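Inicio | Foros | Política local | Medios | Normas | Buscar
Imprimir este tema | Enviar por correo

Tema: Cobertura de la segunda vuelta en Prurance

tranvia_sur
30/05/2018
¿Alguien sabe qué emisora va a dar el recuento de la alcaldía en directo? En la primera vuelta Radio Drevlow cortó a las 10 para poner música y me enteré del resultado al día siguiente por el periódico.

molino77
Canal Karnier ha anunciado programa especial desde el cierre de los colegios. Con 958 votos de diferencia en la primera vuelta, lo raro sería que no lo hicieran.

pepa_lectora
Fueron 995, no 958. La cifra que das es la provisional, antes de sumar el voto por correo. Está en el acta de la junta electoral.

molino77
Cierto, miré la nota de esa noche. Corregido queda. 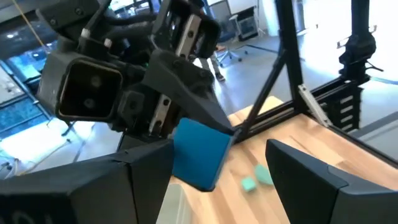 tranvia_sur
¿El recuento por barrios se publica la misma noche o hay que esperar al acta?

pepa_lectora
La misma noche, en la web del ayuntamiento, mesa por mesa. El acta definitiva sale ya en junio y es la que vale.

gris_claro
A mí me parece demasiada televisión para una alcaldía. En el barrio Mäkelä votaron 3592 personas y la cadena no mandó a nadie en toda la campaña. Ahora montan un plató para una noche y hasta la siguiente.

molino77
No estoy de acuerdo. Sí hubo un debate con los dos candidatos y se habló del autobús de Mäkelä. Que durase poco es otra cosa.

gris_claro
Se habló dos minutos y lo sacó un candidato, no el moderador. Eso no es cubrir un barrio.

tranvia_sur
En lo del debate estoy con gris_claro. De todas formas pondré Karnier y tendré la web abierta al lado. Si la radio vuelve a cortar, lo pongo en este mismo tema.

pepa_lectora
La web se cayó un rato la otra vez. Guarda también la dirección de la junta electoral.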